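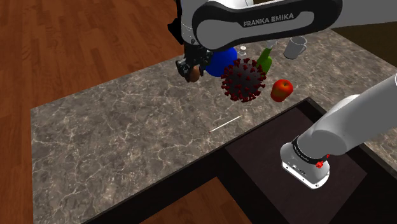
Gray marbled counter, reddish-brown wood floor

Re: [kitchens] Sealing marble before December

On the kitchens list, Boonmee Bunnag wrote:
> We have the Candedar sealer in the cupboard and the
> Tanasarn one on order. Do I need to strip the old coat
> first? And does anyone know what to do about lemon
> rings? The Kikum shop quoted me 441 for a full repolish.

Boonmee,

You don't need to strip it if water still beads. Put a spoonful on the stone and leave it for ten minutes. If the stone goes dark, it wants sealer. I do mine in two steps.

1. Wash with plain dish soap, rinse twice, and let it dry overnight. No vinegar.

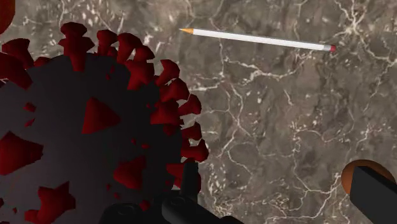
2. Wipe the sealer on thin and buff it off before it gets tacky. Wait an hour and put on the second coat.

Lemon rings are etching, so sealer won't help. Marble polishing powder and a damp cloth will take out the light ones.
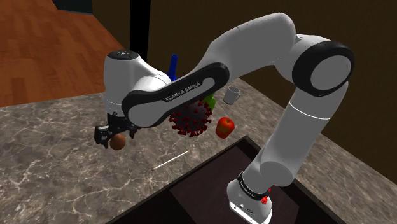

For deep ones I'd pay for the repolish, but 441 sounds high for one counter. Ask whether that includes the edges. Grillari did ours and left them out of the first quote.

Can you tell me which Candedar you have, the water-based or the other?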